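Bamboo sleeping mat

A bamboo sleeping mat, also summer mat or cool mat, is a flat bed covering made of thin bamboo strips, laid over a mattress or straight on the bed boards in hot weather. Common across East and Southeast Asia. Feels cool on the skin, lets air through, takes up little sweat. Rattan and straw versions are used the same way.

Construction

Strips are split, planed, boiled and dried, then joined with thread or woven on a loom. Edges bound in cloth tape. Some mats are left plain, others get a printed or burned pattern. Older block types use small tiles on cord -- heavier, cooler, and known for pulling hair.

Gráinne Rafferty's trade survey listed 542 patterns from workshops in the Illik valley, nearly all of them on strip mats. The Jitpraphai workshop there still splits by hand. Brivska sells a folding type, the Flulero, in 3 widths.

Use

Put out at the start of the hot season, wiped down with a damp cloth, stored when nights turn cool. Smooth side up. A thin quilt is usually kept on the bed as well, pushed to the wall or the far end, for the hours before dawn. Some households lay the quilt underneath for padding, which makes the mat softer but a good deal warmer.

In the daytime the mat doubles as a work surface. Clothes get folded on it, bags packed on it. It doesn't crease and small items dont get lost in it the way they do in bedding. Buckles and zippers can snag the strips, so bags are better lifted than draged.
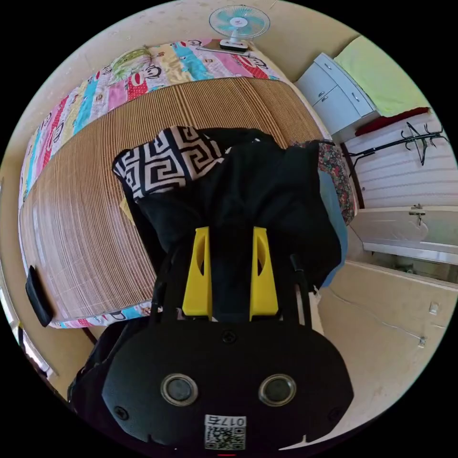
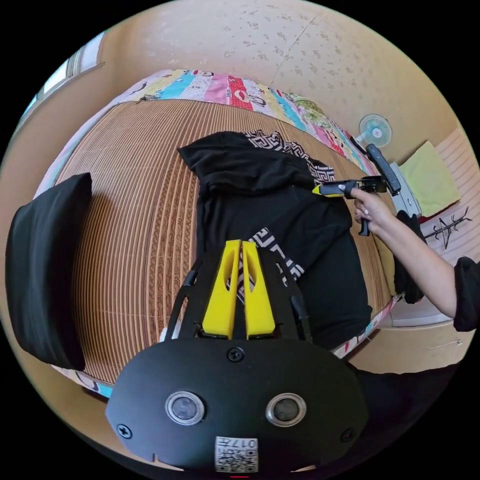
Mats in daytime use, each with a patchwork quilt by it: a black bag and folded floral cloth in the first, a black garment spread out in the second.

Care

Dry in shade, never full sun -- strips go brittle and split. Mold is the main problem, mostly from mats rolled up damp. Noreen Geraghty advises airing a stored mat in February, well before it is needed. Roll with the smooth side out. Loose threads should be tied off, not cut.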